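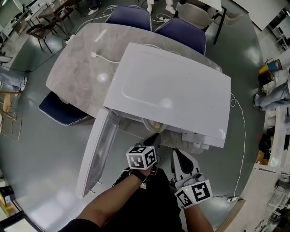
*A white appliance on its back on an oval table, with the door open.*

# White goods

**White goods** is the trade name for the big household appliances: fridges, freezers, washers, dryers, dishwashers, stoves. You hear it a lot more in Britain and Australia than you do in the US, where most of us say "major appliances" or just "appliances." I grew up in Hullia and never heard the term until I moved to Wiltimstead and saw it painted on the side of a store, and I thought it was a bedding shop. (Fair mistake, as you'll see in a minute!)

Last big edit of this page: June 16, 2023.

## The name

The phrase is older than the machines. In the dry goods trade "white goods" meant bleached cotton and linen, so sheets, towels, tablecloths, that kind of thing, and stores held "white sales" to move them in the slow weeks of winter. Some still do. When enameled stoves and iceboxes started filling up sales floors, the same two words got stretched to cover them, and for a good while both meanings ran side by side. If you're reading an old store ledger you have to go by the price to work out which one is meant.

There's a matching term, *brown goods*, for radios, record players and televisions, which used to come in wood cabinets. Hardly any of them are brown now. People in the trade go on saying it anyway, and I've heard "gray goods" for computers, though I don't think that one ever really caught on.

## Why white?

The short version is enamel and germs. Porcelain enamel is glass powder fused onto metal in a very hot oven, and it was the first finish that could put up with heat, grease and scrubbing without going to pieces. Early stoves were black cast iron that had to be rubbed down with polish. Once enamel got cheap enough for ordinary kitchens, makers could choose a color, and they chose white because people had just spent a few decades learning to be scared of dirt. Hospitals were white, dairies were white, and a white kitchen said you had nothing to hide.

Of course a white stove shows every splash. That was the selling point! You could see it was clean, and so could your mother-in-law.

Paint came later. Most washers and fridges now have a baked powder coat on steel, with enamel kept for the parts that get really hot or really wet. My favorite source on this is the old Grarkness trade manual, 200 pages of very small type, which gives a whole chapter to refinishing and insists on 3 thin coats for a touch-up, never one thick one. I've done it both ways and the manual is right.

## The color years

White had the place to itself until after the Second World War, and then came the pastels. Pink, turquoise and butter yellow kitchens were everywhere in the 1950s, at least in the ads. After that it was coppertone, then avocado and harvest gold, and if you lived in a rental in the eighties you probably cooked on one of those two. My first apartment had an avocado fridge and a gold stove. I loved them both and I won't hear a word against them.

Colored machines had one real problem, which was replacing just one of them. Shades were dropped quickly and didn't match from one maker to the next, so a family with a dead pink oven either lived with a mismatch or bought the whole set again. White came back through the eighties partly for that reason, with almond as a sort of compromise. 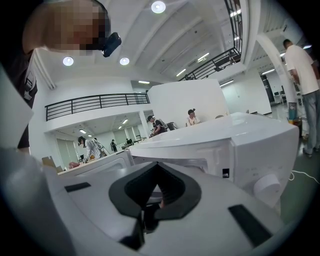

Almond deserves its own paragraph, I think. It was a warm off-white, sold under a pile of names (bisque, biscuit, linen), and the names are not interchangeable, as anyone who has tried to match a dishwasher panel will tell you. I once drove to Arabzadeh, the parts counter in Wiltimstead, with a crisper drawer on the passenger seat so I could hold it up against their color cards. It wasn't almond. It was white that had gone yellow.

## Yellowing

Plastic trim usually goes before the metal does. Handles, knobs and control panels are often ABS, which reacts to light and air and drifts toward cream over the years. Enamel barely changes at all, so an older machine can end up two-toned, with a bright body and tea-colored fittings.

You can bring some plastics back with hydrogen peroxide and sunlight. Results vary and it can come out streaky. Don't use chlorine bleach on it, and never mix bleach with another cleaner. For plain kitchen grime, dish soap and warm water on a soft cloth are enough – scouring powder dulls the gloss, and you can't polish it back.

## Stainless and after

Stainless steel came into homes from restaurant kitchens and has been the fancy choice since the nineties. The grade you see quoted most is 304, the same family of steel used for sinks and cookware. Cheaper doors are often a different grade that will hold a magnet, so if your kids' drawings slide off the fridge, well, now you know why.

White never went away, though. It's still often the cheapest finish in the line, sometimes by a lot: when I bought my current washer in February, the same model in dark gray was 200 dollars more. Same drum, same motor. I got the white one, and put the difference toward a decent set of sheets, so I suppose that's white goods both ways.

## See also

- Brown goods
- Porcelain enamel
- White sale
- Icebox
- Harvest gold (page needs work, I only have my own kitchen to go on)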